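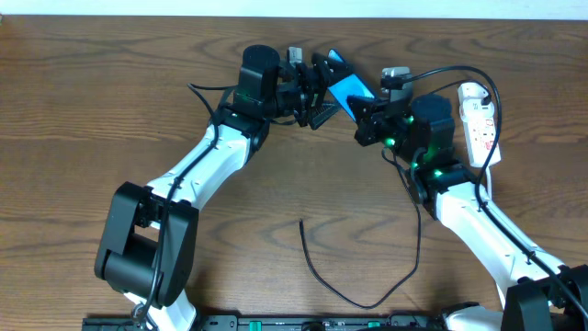

Pasar la tarjeta de una mano a otra

¡Hola otra vez! Os debía noticias del rincón de los brazos desde febrero, así que aprovecho el boletín para ponerme al día. Esta temporada en Skernero nos hemos metido con el traspaso a dos manos: una pinza coge la tarjeta azul, se la ofrece a la otra, la otra la sujeta y la primera suelta. Dicho así parece cosa de niños (mi sobrina lo hace sin mirar), pero para que el modelo lo aprenda hay que enseñárselo muchas veces y con ganas.

La rutina es siempre igual. Una persona teleopera, otra apunta, y cada cinco episodios paramos a mirar lo grabado antes de seguir. Llevamos 36 demostraciones que doy por buenas y unas cuantas más que he apartado porque me tembló el pulso o porque solté antes de tiempo. Los fallos no los borro, van a su propia carpeta con una nota, que Barbara Pietrzak los quiere para entrenar la parte de recuperación y me mataría si los pierdo.

Lo que más me ha costado es no hacerlo siempre igual. A la tercera tanda te sale un gesto cómodo y lo repites, y luego el modelo solo sabe agarrar la tarjeta por ese sitio y con ese ángulo. Barbara me obliga a cambiar la postura inicial cada vez, a empezar unas veces con la izquierda y otras con la derecha, y a pararme un momento a mitad de camino. Yo protesto un poco, pero se nota muchísimo al revisar las trayectorias.

Otra cosa que miramos con lupa es lo que ve la cámara de muñeca. En cuanto el brazo se inclina, la mesa se le queda a un lado y se le cuela medio laboratorio por el otro, y eso también entra en los datos.
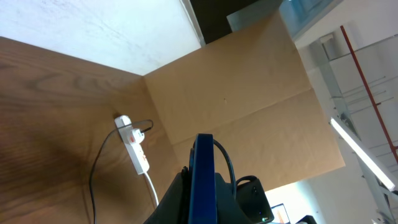 Desde la muñeca: la pinza, el cartón, la regleta y, al fondo, el fluorescente.

La próxima tanda será de 20 episodios y la haremos en dos tardes, que en una acabo con los hombros destrozados. Si alguien de Plodley quiere venir a teleoperar, encantadísima, cuantas más manos distintas pasen por los mandos, mejor para el conjunto. No hace falta experiencia, solo paciencia y escribirme antes para cuadrar el turno.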